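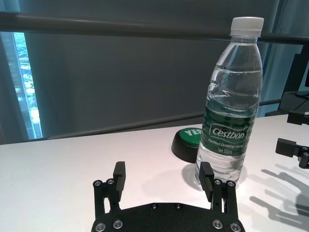
Yeshi Tesfamariam asked after the progress talk whether two arms are needed for an object that one gripper can lift. The question is a fair one, and a single arm was enough for the first exercise. The second exercise is a handover, in which one gripper takes the bottle, the other closes on it from the opposite side, and the first lets go. That exercise takes up most of the term.

Two-Arm Handling, student project, Brisimwood robotics course
Gallery page, last updated May 7, 2023

The project is run by six students in the second half of the course. Each student writes one part of the control code and operates the arms for every part, including those written by others. The working name of the software is Sesau. It reads the joint positions and the camera streams, records them against one clock, and plays a stored motion back on request. A separate program, Fungate, sorts the recordings afterward and rejects those with missing data.

The test object is a bottle of water with a screw cap and a green label. The first version of the task used a rigid block. A block hides errors in grip width, since it doesn't give when the fingers close too far. A plastic bottle does give, and the error can be read from the recording. The bottle is clear above and below the label, so the vision part has to find it mostly by the label and the cap. Ignacio Lagos wrote that part and kept the detection as plain color thresholding for the first round.

Approach from the left 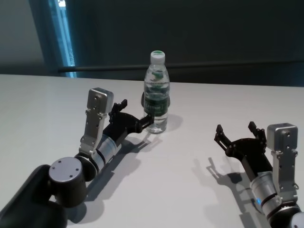 Left gripper at the bottle, right gripper open and at a distance.

The arm that grasps first is chosen before the run and doesn't change during it. The other arm waits at a standby pose on its own side of the table. Standby was originally much closer to the center. It was moved outward after Josefina Vergara plotted the two paths together and found that the fingers could meet if the first arm started late.

Grasp height is set in the configuration file as an offset from the table. The operator may adjust it between runs but not during one. A low grasp keeps the fingers clear of the label. It also leaves more of the bottle above the grip, and a fast start of the lift will tilt it. The lift was slowed for that reason, and the acceleration limit now sits in the same file as the offset.

Notes on the recordings

The set holds 449 recordings as of this update. A session is limited to 15 minutes per operator, after which the next student takes over. The limit was proposed by Milagros Zúñiga. Her comparison of early and late runs in long sessions showed more corrections near the end, and corrections are hard to remove from a motion that is going to be played back.

Recordings are kept in three groups:
Clean: the handover completes and no stream is missing.
Usable: the handover completes with at least one correction by the operator.
Rejected: data missing, or the run stopped by hand.

Rejected runs aren't deleted. Santino Sepúlveda uses them to test Fungate, which should reject the same files every time it is run. It didn't do so until the clock comparison was rewritten. The old version compared time stamps as text.

Both sides open

Before the handover is attempted, each operator practices bringing both grippers to the same height on opposite sides of the bottle. The fingers stay open throughout. The purpose is to check the calibration between the arms. If one base is out of position in the model, the heights will disagree at the bottle even when the numbers on the screen agree.
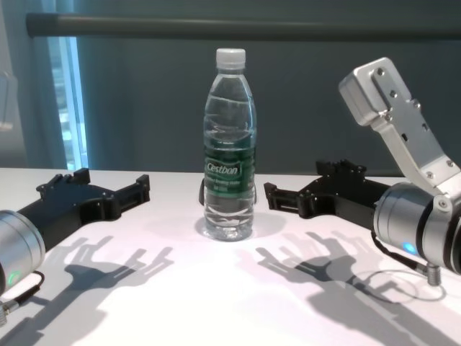 The check is repeated at the start of each session and again whenever a cable has been moved. Cable routing was the most frequent cause of a stopped run in the first weeks. A cable that is slack at standby can be tight at full reach, and the controller reads the added load as a collision. The current rule is to drive each arm slowly through its full range once, with a second student watching the cables, before the recorder is started.

Playback is limited to 80 percent of the recorded speed. Full speed is planned for June, after the grip force limit has been tested on its own. Nông, the small viewer used to step through recordings, will be updated at the same time to show both wrist streams side by side. At present it shows one, and the user has to switch between them with the tab key.

Corrections to the run log go to Josefina Vergara. Please give the file number and the operator's initials.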